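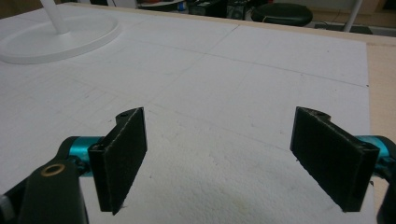
I spent most of an afternoon at Larkden this October with a gripper in my hand, teaching a robot to do something it had never done before, and my forearm is still complaining. Larkden, if you haven't been following, is the little workshop group that put out a call in the spring for people willing to record everyday jobs by hand. They wanted 2,000 recordings by the fall. They now have 3,016, and 835 of those came in during the last month alone, so somebody has been busy (a tiny bit of that was me!).

The way it works is pretty simple. You hold a gripper that has the same kind of fingers the robot has, you squeeze and let go the way you'd like the robot to, and a camera on the tool records the whole thing. No arm, no joystick, no headset. Later the recordings go to Rarnik, the company that builds the arms, and their software learns from what your hand did. I'd tried remote control at an open day at Griston last year and I was terrible at it. I kept overshooting the cup, and then I'd back up too far, and by the time I got hold of anything the person behind me in line was checking the time. Doing it with the tool in my own hand felt natural after a few tries.

My session was 40 recordings of one job: come in over the table, open up, close on a small part, lift it, put it down somewhere else, back off. You start each one from a slightly different spot. I figured I'd breeze through it. I did not breeze through it. The first dozen or so were too fast, and I was told so, nicely. People move their wrists in quick little jerks without noticing, and a robot arm that copies those jerks will knock over everything you own. So I slowed way down, and then I was told I was hesitating, which also gets copied. Somewhere in the second half I found a pace that made everyone happy, and I got kind of hooked on it, to be honest with you. There's a rhythm to it, like folding towels.

The fingers are flat black pads and they open wider than I expected, so most of the skill is in the approach. If you come in crooked, one pad gets to the part first and shoves it away from the other one. The lines drawn on the board helped me there, and I ended up using them to square my hand up before I closed.
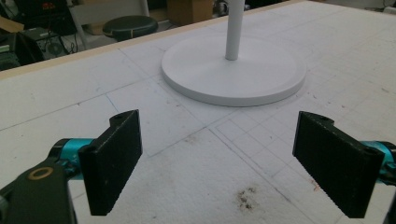 Echevarría, who was recording in the slot after mine, told me I was worrying too much about being neat, and that the sloppy ones where you miss, stop, and go in again are worth keeping, because the robot is going to miss too and it ought to know what to do next. I'd been asking for mine to be deleted! Four of them had already gone, so sorry about that, Rarnik.

Larkden says the first batch will be tried out on a real arm before the end of the year, with a short demo open to anyone who recorded at least one session. I'll be there, mostly to see whether it picks up my habit of pausing right before the grab. They're also planning a second round with two grippers at once, one in each hand, for jobs like opening a jar or holding a bag while you fill it. I had a quick go with a pair and my left hand was useless, so I've got some practicing to do.

If you want to sign up, sessions run two hours and they'd like you there by 1 p.m. Wear short sleeves or roll them up, and eat lunch first. Sign-up is on the Larkden page and the November slots are open now.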